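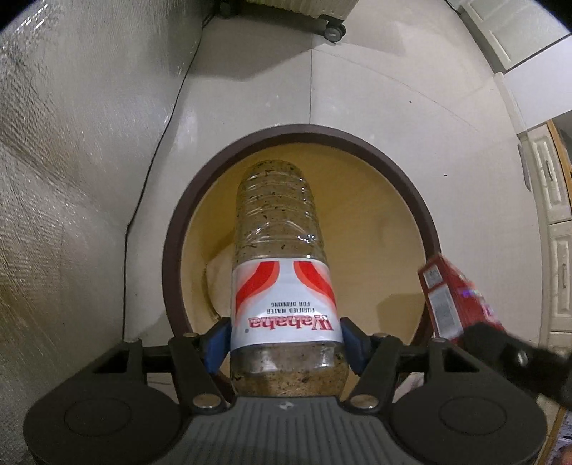

Week 3 is all about sorting household waste, and I'm going to spend most of it on the stuff people get wrong at home. Plastic bottles are my favorite (I could talk about them for hours!). Take a clear one with a white label that says PURIFIED WATER — great, except what's in it now is murky tan-brown and full of dark flecks. A bottle like that can't go in with the recyclables yet. Empty it, give it a rinse, peel the label, then put the cap back on if your town wants caps.

Used tissues are trash, even the ones that look clean. I know, I argued with this too when I lived in Osberg.

For next time, read the Hivolden handout, pages 8 to 14, and keep a list of everything you throw out in your kitchen for 3 days. Bring the list even if it's embarrassing — mine was mostly yogurt cups.

Notes updated 12/7/21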